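Ticket 673: Perron two-finger gripper drops or crushes mixed packages, comparison with Koltura soft gripper
Status: Resolved (one item left open)
Product: Perron parallel gripper, Koltura soft gripper, Clunderex controller
Opened by: Trudy Hollis
Handled by: Kanyarat Rungrueang

Trudy Hollis wrote:

Hi all. We're trying out two grippers on the same arm before we pick one for the packing table, and I'm stuck on the first of them. The Perron closes beautifully on small cartons. Really crisp, I could watch it all day! But on anything in a soft wrapper it either squashes the contents or lets go halfway through the lift. Same arm, same Clunderex controller, Flimance camera on the overhead bracket.

What I've tried so far:

Force down from the default to the lowest setting. Cartons now slip, wrappers still get crushed.
New finger pads, the ribbed ones. Better on cartons, no change on wrappers.
Slower lift. It still lets go, it just takes longer to do it.
Swapped the gripper cable in case it was a bad reading. No difference.

The controller log shows code 164 each time it lets go. I can't find 164 in the manual. Any ideas?

Kanyarat Rungrueang replied:

Hi Trudy, thanks for the list, that saves us a lot of going back and forth. 164 means "grip width changed after close". The controller sees the fingers move inwards after it thinks it has hold of something, decides the object has gone, and opens again to be safe. With a carton the fingers stop and stay stopped. With a wrapper there's air and slack in the packet, so the fingers keep creeping in.

Could you check two things? Under Gripper, then Advanced, what is "settle time" set to? And is "open on width change" ticked?

Trudy Hollis wrote:

Settle time is 0. Open on width change is ticked. I never touched either of them, so I suppose that's how it came.

Kanyarat Rungrueang replied:

It is, and it's a fair default if you only ever pick boxes. Please set settle time to 4 (the unit there is tenths of a second) and leave the tick box alone for now. Then run the wrapped items again at your original force, with the slower lift. If you change the force as well we won't know which one did it.

Trudy Hollis wrote:

Well, that's a huge difference. Code 164 came up twice all afternoon, and before that I was getting it on nearly every wrapper. The foil packets stay in the fingers all the way to the bin. I did a little cheer and frightened the person at the next desk.

Crushing is still there though. Biscuits go in whole and come out as crumbs if the fingers land in the middle of the packet. If they land on the sealed end it's fine, but the end is thin and the packet swings about.

Kanyarat Rungrueang replied:

Great news on the drops. For the crushing, I'd put the Koltura on now and run exactly the same items, so you have a proper comparison. The mounting plate is the same. Two things that catch people out:

Choose the Koltura profile in the controller before you power the gripper, otherwise it keeps the Perron's finger length and will press into the table.
Redo the hand-eye step for the camera. The Koltura is longer, and the old offset will put you too low.

Trudy Hollis wrote:

Caught by the first one, of course. It gave the table a good firm poke before I hit stop. No damage, and the fingers are so bendy that they simply splayed out and sprang back. I'm rather impressed by them!

Results after a full run each, same items, same arm speed:

Small cartons: Perron clearly better. It sets them down square. The Koltura lets them turn a little in the grip.
Biscuits and other crinkly packets: Koltura, easily. No crumbs.
Flat packs such as wet wipes: Koltura, as long as it comes in across the short side.
Bottles: both fine standing up. I haven't tried them lying down.
Long boxes on their side: Perron, if it grips near the middle.
Teapot: Koltura by the body. The Perron would only take it by the lid knob, and I stopped that one quickly.

I wanted an awkward mix, so the next layout has the little cartoon-face boxes side by side with a spiral notebook behind them, the teapot in among the packets, and the 3+2 biscuits at an angle near the front.

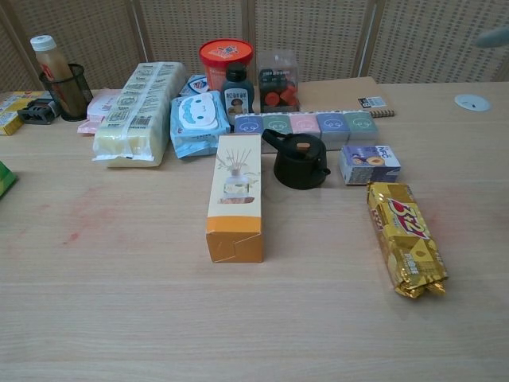 The camera is the bit I'd like help with next. The Flimance finds the plain cardboard and the pastel boxes straight away, but on the gold foil it gives me a different centre point each time I ask. The clear plastic box is nearly as bad. Sometimes it decides the things inside are separate items and sends the arm after one of them.

Kanyarat Rungrueang replied:

Shiny foil is hard work for any depth camera. Try these in order and tell me where it stops improving:

Turn "multi-shot" on and set it to 2. It takes a second picture at a different exposure and joins them.
Tilt the camera a few degrees so the ceiling light doesn't bounce straight back into it.
For clear boxes, tick "use outline only" in the item list. It ignores depth inside the edge.

Leave a bit of space between neighbouring boxes too if you're using the Koltura. Its fingers need room on both sides, and a tight row will make it nudge the next box along.

Trudy Hollis wrote:

Multi-shot plus the tilt sorted the foil. The centre point hardly wanders now. Outline only works on the clear box as well, though I had to draw the outline by hand the first time.

You're right about tight rows. The Perron slides one thin finger into the gap and the Koltura shoves everything sideways. I'd love to use both, with a quick changer between them, if the controller can swap profiles by itself?

Kanyarat Rungrueang replied:

It can, from the current firmware onwards. You add a "tool" line to each item in the list, and the controller loads the right profile and camera offset when it changes over. I'll send you the sheet for the changer. Please keep the settle time at 4 on the Perron profile only, the Koltura doesn't need it.

I'm marking the drops and the foil as resolved, and leaving the bottles-lying-down test open under this ticket. Add your results whenever you get to it.

Trudy Hollis wrote:

Perfect, thank you! Sheet received. Bottles are next on my list, starting with an empty one.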